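Candonham, March

Leonor Carrilho had the back bench at the Buchanan workshop until midnight, and she used all of it. The arms had taken her 20 evenings. The gear housings came from Grultport in a box marked 198, and she had ordered 201, so the first thing she did on the project was write an angry letter.

Her brother called it the Kikora, after their old cat. She never liked the name and never changed it.

She moved the left grasper toward the lip of the cut and stopped. The other wrist came over with the needle in its jaws. On her screen the blood looked brighter than it did on the bench.
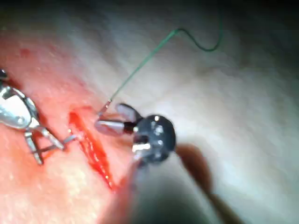 Grasper on the left, needle driver in the center, green thread.

"You're gripping," her brother said.

"I'm not gripping anything. The motors are."

"Your hands, I mean."

She let go of the controls, shook out her fingers and took hold again. The wrist cables were her worry. She had restrung them twice – once in the wrong order – and the second time she had done it without the drawing.

Two knots lay along the cut. The thread had caught on the wrist and stood up in a tall loop, and the needle hung under it. She looked at that for a while. 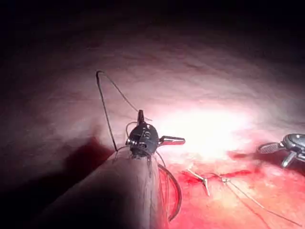 Closing up

At ten to twelve she wrote 288 in the logbook, the number of the run, and under it: thread on wrist, try shorter. Her brother was already looking for his coat.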